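Galeria: o mês em que a mão esquerda andou atrasada

Oficina de Pernby, outubro

Quem chega a esta página vindo do relatório de incidentes já sabe o fim da história e pode saltar para a parte do cabo. Para os restantes, o resumo é curto: gravámos 400 demonstrações para o projeto Odamura, com os manípulos que se seguram na mão, e 200 foram para o lixo. Metade certinha. Um de nós ainda sugeriu que era um resultado equilibrado e foi convidado a ir buscar café.

O trabalho em si não tem mistério para quem anda nisto. Uma pessoa pega num manípulo com cada mão e faz a tarefa como a faria sem eles, só que mais devagar e com mais dores nos ombros. O sistema segue os cubos com marcadores, regista a abertura das garras e entrega tudo ao Stasari, o nosso programa de gravação, que junta os dois lados numa linha de tempo única. Foi na parte do "junta" que as coisas correram mal.

A primeira a desconfiar foi a Nomvula Pretorius, que estava a rever trajetórias às sete da tarde, hora a que as pessoas sensatas já não reveem trajetórias. Reparou que, em todas as tarefas de passar um objeto de uma mão para a outra, a direita largava antes de a esquerda agarrar. No mundo dos dados, o objeto ficava suspenso no ar por um instante, muito digno, à espera. Escreveu no canal da equipa: "Ou descobrimos a levitação ou temos um problema de relógio." Ninguém respondeu até à manhã seguinte, quando já toda a gente tinha uma teoria. 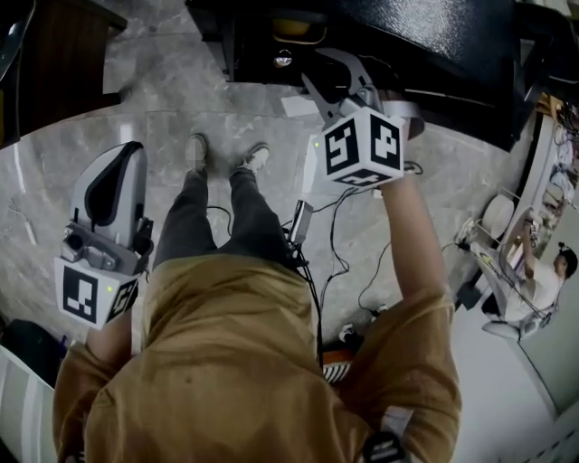
A teoria mais popular era a das superfícies brilhantes. Tudo o que brilha nesta oficina já foi acusado de alguma coisa, e reflexos a baralhar os marcadores são um clássico. Passámos uma tarde a tapar coisas com pano e a repetir gravações. O atraso continuou igual, agora com a oficina a parecer uma casa fechada para férias.

A segunda teoria era que o operador mexia a mão esquerda tarde. O operador, que fui eu numa boa parte das sessões, discordou com alguma veemência. Fizemos o teste mesmo assim: bater as duas garras uma na outra, de olhos postos no relógio do Stasari. Um toque só, dois registos, 56 milissegundos entre eles. Não sou lento. Ficou em ata, a meu pedido.

O cabo, então. O manípulo esquerdo tinha sido ligado por uma extensão comprada à Pelkonen para um fim completamente diferente, e a extensão tinha um contacto que falhava conforme a posição em que ficava no chão. Quando falhava, o manípulo voltava a ligar-se sozinho em menos de um segundo e recomeçava a contar o tempo a partir de onde lhe apetecia. O Stasari recebia isto sem um protesto. O indicador ficava verde, porque verde significava "tenho corrente" e nós, durante semanas, lemos "está tudo bem".

Essa confusão foi nossa e não do cabo. O manual diz claramente o que a luz quer dizer, na página 2, que todos jurámos ter lido.

Houve ainda a questão de segurança, menos engraçada. Algumas das demonstrações estragadas já tinham servido para treinar uma versão de teste, e essa versão chegou a correr no braço da célula pequena. O braço aprendeu exatamente o que lhe ensinámos: abriu a garra direita cedo demais e deixou cair uma peça em cima do tabuleiro. Estava em velocidade reduzida, com a vedação fechada, e o único estrago foi uma mossa no tabuleiro. Com outra peça e sem vedação, estaria a escrever isto num tom diferente. Carregou-se no botão de paragem, escreveu-se o relatório e a versão foi retirada nesse mesmo dia.

O que mudou desde então, para quem nos perguntou por correio:

Cada sessão começa e acaba com o toque das garras. Se os registos dos dois lados não coincidirem, o Stasari recusa-se a guardar e mostra um aviso de um vermelho bastante desagradável. A cor foi escolhida por votação.

Uma religação a meio da gravação passa a invalidar o episódio. Antes ficava anotada num ficheiro de texto que ninguém abria, com um nome comprido que também não ajudava.

Os cabos de dados são etiquetados e testados antes de entrarem em uso. As extensões sem etiqueta vão para uma caixa, e a caixa vai para fora da oficina. Já apareceu quem lá fosse buscar uma "só por cinco minutos". Sabemos quem foi.

Nenhuma versão vai para o braço sem que outra pessoa veja primeiro uma amostra das trajetórias, com atenção às passagens de mão para mão. A Nomvula faz parte da escala e pediu, com razão, para não ser sempre ela.

Quanto às gravações perdidas, tentámos salvá-las com uma correção automática do atraso. Resultou em algumas e inventou coisas espantosas noutras, incluindo uma em que a mão esquerda chegava ao objeto antes de a sessão começar. Desistimos e estamos a gravar tudo de novo. Vai na segunda semana, os ombros queixam-se e a extensão da Pelkonen está pregada na parede ao lado da porta, com a data da reforma escrita a marcador.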